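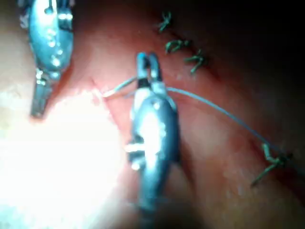

Unit 4: Teaching by remote control

Read before the lab. Bring your notes from Unit 3, especially the page on joint angles.

4.1 What is being claimed

The usual story goes like this. A person works the arms from a console, the computer records every motion, and after enough recordings a program can do the job without the person. Suturing is a favorite test. The stitches are small, the thread bends, and tissue moves when you pull on it.

I would like you to read that story slowly. "The computer records every motion" is true. "The program learns the job" is a much bigger statement, and most of the papers on our list slide from one to the other in a single paragraph.

4.2 What gets recorded

For each arm: position of the tip, angle of the wrist, how far the jaws are open, and the camera view. Most setups log these many times a second. On the console we use, force at the tip is not logged at all. Your hand judges how tight the thread is by looking at it, and so will anything trained on your hand.

Look again at the close view at the top of this handout. One grasper has the gray-blue thread in its jaws. The other has its jaws closed just over the tissue, with nothing in them that I can see. How hard is the thread being pulled? I don't know, and I have been looking at pictures like it for years. There is also strong glare at lower left, right where you might want to see the surface. A person can draw on other experience to guess what is under the shine. Ask what the program has to draw on.

4.3 The Usden set

We will use the Usden recordings, 298 demonstrations in all. Please note:

Only 109 of them run from start to finish without the operator stopping to regrip. The rest are usable, but a stop has to be labeled as a stop. Otherwise you are teaching hesitation.

Operators differ. Some hold the second arm still and close while the first one works. Others move both the whole time. Averaging the two styles gives you a motion that neither group would make.

The Mideria report that came with the set gives a success rate of almost 60 percent. Find the definition of success before you quote it. It is in a footnote, and it counts a stitch as done when the thread has passed through. Knots are left out.

4.4 Hand guiding compared with remote control

Hand guiding means taking hold of the arm and moving it yourself. It is quick to learn and fine for wiping a table or stacking blocks. For two thin tools in a tight space it is poor, and your own hands block the camera. Remote control fixes that and brings in delay, scaled motion, and an operator who can't feel anything. The Imai notes call remote control "natural." Try it first and then tell me whether you agree.

4.5 Lab work

1. Record 20 thread pulls each on the practice pad. Do not delete the bad ones.
2. Mark every regrip, slip, and pause by hand.
3. Swap files with another group and mark theirs. Compare the two sets of marks. Expect them to disagree.
4. Write one page on what your recordings leave out.

Groups going to the Skollitville site in August will repeat step 1 on their console, so keep your files.

Reading for next time: the Imai notes, sections 2 and 5. Skip section 3, it repeats the sales brochure.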